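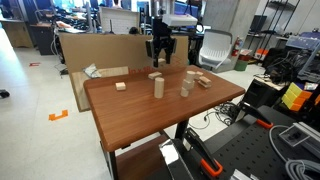 Gripper comparison: where we've got to, October 2023

Hello all, and thanks for being patient with me on this one. I know the last report was mostly about deliveries, so I'm pleased to say this one has real results in it!

As you'll remember, we're choosing between the Basa and the Rimis, both two-finger grippers, and running each of them through the same stacking job with plain wooden blocks and cylinders. We've logged 2029 attempts so far, 1254 with the Basa and the rest with the Rimis (which arrived late and then needed a different mounting plate, so it's still catching up).

The Basa failed 329 times. Most of those were on cylinders, where the fingers close a touch off centre and the piece rolls away or tips. Flat blocks are fine, even at an angle. The Rimis looks gentler on the round pieces but it's slow to open, and I don't want to give you a failure rate until Ayman Morsy and I have been back over the logs together – we disagree on what counts as a drop.

The Thevar controller has been a bit of a pain. It lost its connection to the arm twice in one afternoon and we had to redo a whole batch. New firmware seems to have sorted it, fingers crossed.

Money: we've spent £469 of the small parts budget, nearly all of it on finger pads and cables. I'd like to move what's left over to a second set of pads for the Rimis, if you're happy with that.

Plans for November are to get the Rimis up to the same number of attempts and then try both on the taller stacks. Hirer have offered to lend us a wrist camera as well, and I've said yes but not before the stacking is finished.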